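Bronemov opens its doors in November for a second go at the Great Sock Amnesty

Bronemov, the Tastulberg mending workshop, will hold its second Sock Amnesty this November, inviting anyone with a drawer of holed, thinning or widowed socks to bring them in without shame. Doors open at 10am and entry is free, as is the tea, which people were kind about last year.

The first amnesty took in 2,062 socks. Of these, 1,080 went home darned. The remainder were beyond help and became draught excluders, apart from one very long ski sock that has been kept for study.

"We expected a quiet morning and a few pensioners," said Marit Brekke, who founded the workshop. "By lunch we had run out of grey wool, and a man was darning in the car park."
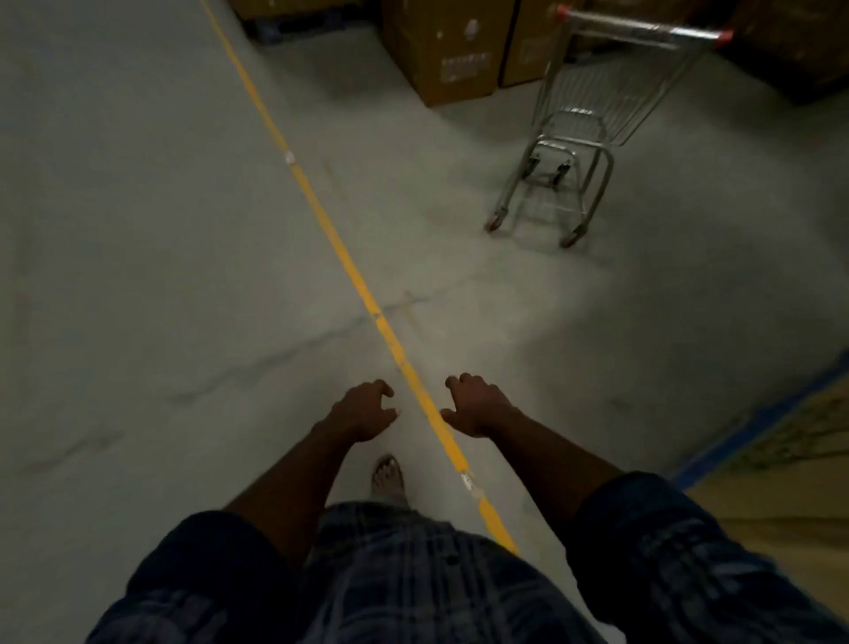 Yellow line on a concrete floor.

This year there will be 40 places at the darning tables, each with a mushroom, a needle and a neighbour who has done it before. Beginners' sessions are led by Ebuka Briggs, whose own first darn is on display by the till as an encouragement to others. Wool comes from Jarnico, the yarn shop on the harbour road, in every colour people wear and several they don't.

Parveen Magsi will run the odd-sock exchange, where single socks may be introduced to other single socks of a similar outlook. Last year's exchange made some 40 matches – not all of them strictly the same length.

Socks should be washed before they arrive. Bronemov cannot stress this enough.

Places at the tables can be booked at the workshop counter until 4pm on the day before. The exchange needs no booking.

Press enquiries: Shabnam Kakakhel, Bronemov, Tastulberg.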